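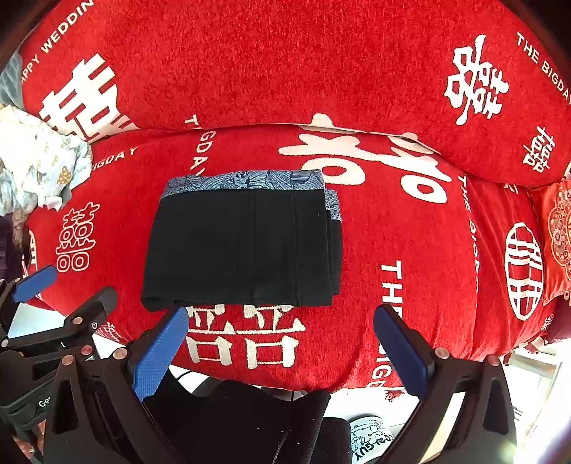

Workshop Course: Building a Hand-Held Gripper at Home
Handout 4: Fingers, pads and first tests on cloth
Prepared by Busisiwe Engelbrecht for the evening group at the Nedthorpe shared workshop

Before you begin

You should have finished Handout 3. This means your two fingers are printed, cleaned and mounted, and both of them move when you press the trigger. If one finger moves later than the other, please correct this first. The tests in this handout will give you wrong results if the fingers do not meet in the middle.

Please also bring your notebook. In September many students wrote their results on loose paper and then could not compare them with the next session.

1. The shape of the finger

A solid finger is easy to draw, but it is heavy at the tip, and the trigger spring must carry this weight. In our Plarau design the finger is an open frame with a slot. Do not make the walls of the frame thinner than in the drawing. Zodwa Le Roux tried this last year with the file Plarau-113 and her finger bent to the side already under a small load.

2. The pads

The pad does most of the work when you hold cloth. Glue it on the inner face and let the glue rest overnight. Check three points on the next day:

The lower edge of the pad must be level with the tip of the finger, or very little above it.
The surface must be free of glue. Glue makes a hard and slippery spot.
The two pads must touch along their full length when the jaws are closed.

If the third point is not correct, loosen the finger screws by half a turn, close the jaws by hand, and tighten again while they are closed. Mark your screws with a little color if you use different lengths. I lost one evening to a screw which was too long.

3. Why we test on clothes

A wooden block does not tell you much. It keeps its shape, so almost any gripper can hold it. Cloth moves away when you push it, it has layers, and it lies flat with no side to take hold of. Begin with the item folded, jaws open wide, one finger on each side. Then close slowly and watch what the top layer does – it should rise between the pads before the lower layers follow. The surface under the item is also part of the test. A plush blanket such as our red one gives way under the tips, and you can press a little deeper than on a table. 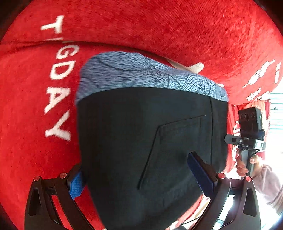 Dark cloth is more difficult to judge than light cloth, and I ask every group to practice with it. Your eye finds no shadow in the folds, and you do not know where one layer ends. Look for lines which help you. On the black garment you have the patterned band along the upper edge and the slanting seam of the pocket, and when you squeeze from both sides you can watch how these lines bend. Draw them in your notebook before and after each grip.

4. The exercise

Work in pairs. One person holds the gripper, the other person writes. Make five grips from the side, then five with the wrist turned. Write down for each one: how many layers came up, if the pads slipped, and if the cloth returned to its place after opening. Do not repair the fold between two grips of the same series.

5. Parts and files

Finger frame, left and right: file Plarau-255
Pads: Tisov sheet, order number 2928
Handle and trigger: Modise kit, drawing 1324

The pad sheet must be cut with a new blade. Old blades pull the rubber and the edge becomes round.

For the next session, bring one folded T-shirt and one pair of thick socks. Zodwa will bring the scale for measuring the closing force.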